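**Shared kitchenette, Ninthorpe building: storage of mugs**

**d_sezer** wrote (2022-12-16):

Colleagues are asked to comment on the proposed replacement of the mug shelf with mug trees. The model under consideration has a round black base, a light wooden pole and wooden pegs. The shelf would be removed in June. Lestora has quoted 165 for the full set, delivery included.

**i_menzies** wrote:

I support the proposal in principle. My reservation concerns stability. A tree loaded on one side only will lean, and the pine tabletop is already marked near the window. May I ask whether felt pads are included?

**jpopescu** wrote:

Pads are not included. They may be ordered separately from Karaca. I attach views of the pine table, with a stand and two of the mugs.
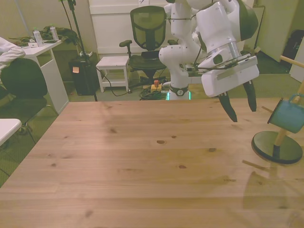
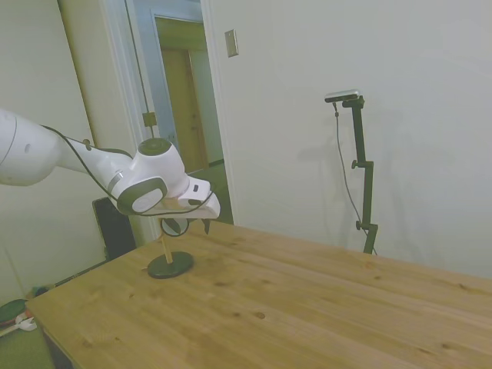
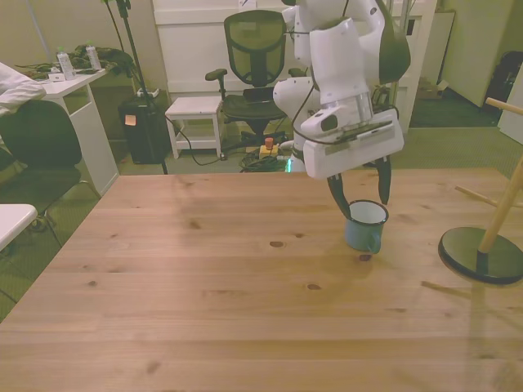 I would propose one tree per table, placed well in from the edge, with mugs hung by the handle. Enamel mugs should be dried before hanging, as the rims rust where the coating has chipped.

**t_avci** wrote:

I must disagree with the last point. Drying by hand requires cloths, and the cloths are the least hygienic item in the kitchenette. A mug hung upside down will drain by itself. The drips can be caught on a tray.

**i_menzies** wrote:

A tray would occupy the space which the trees are intended to release. I would prefer paper towels.

**ourania_m** wrote:

Please note that 17 mugs are currently on the shelf, several of them unclaimed since the move from Wanura. I suggest that owners label theirs before any order is placed – otherwise we shall be buying pegs for mugs that are never used.

**t_avci** wrote:

Agreed as to labels. I maintain my view on the cloths.

**d_sezer** wrote:

Thank you. Labels will be left beside the sink on Monday. The order will be held until the labelling is complete, and the question of drying remains open for further comment.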